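Gromik earbuds: where we are, for the Cludora hardware fund
5/22/25

Hi all,

You asked for something shorter than the last one, so I'll try, but there's a lot of good stuff to get through! The big item is that the second run of Gromik boards came back and the new antenna layout is a keeper. I walked the length of our building with my phone left on my desk and the left bud only dropped once, by the elevators (everything drops by the elevators). With the old layout I couldn't make it to the kitchen. 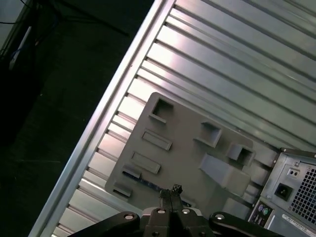
Inside an open computer tower, with the gray plastic plate on its ribbed metal panel.

Battery life is the part I'm less happy with. We promised you six hours with noise canceling on and we're getting five and a bit. Branislav thinks most of the loss is in the firmware, where the mics stay awake between calls when they should be napping, and he has a fix half written. If he's wrong we go up a cell size, and that means new tooling for the stem, so please keep your fingers crossed with me. I'll know by the middle of next month.

The case is done. Really done this time. The hinge went through 1000 open-and-close cycles at Mokoena and still snaps shut the way I like it, and we switched to the matte finish you all voted for.
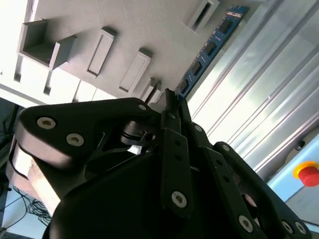

By Sibusiso Ngubane
Product lead, Gromik

Now, money. Of the 800 pairs we budgeted for the pilot, 266 are built and boxed, and the rest are waiting on speaker drivers from Morari. They slipped us by three weeks, then gave us a small discount for the trouble, so we're a touch under budget on parts and a touch over on everything else (shipping, mainly, and a second round of ear tip molds I should have seen coming). I've put the full sheet in the shared folder. Line 25 is the one to look at if you only look at one.

On pairing, Android is smooth now. You open the lid, the pop-up shows, you tap it, done. Older phones still want you to dig through the Bluetooth menu, and I'd like to leave that alone until after launch unless somebody feels strongly about it.

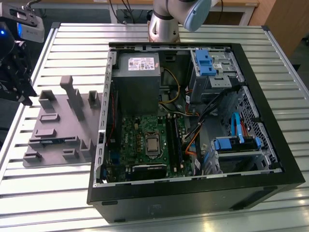 The one thing I do feel strongly about is the companion app. Testers keep asking for a simple equalizer and we keep telling them "later." I'd like to move a little of the marketing money over and have it ready for October, when the pilot pairs go out to people who paid for them. Branislav says it's four weeks of work, so I've written down six.

What I need from you: a yes or no on the app money, and a pick between the two box designs I sent around. The blue one is my favorite but I can live with either. Call me if you'd rather talk it through, I'm at my desk most mornings.

Sibusiso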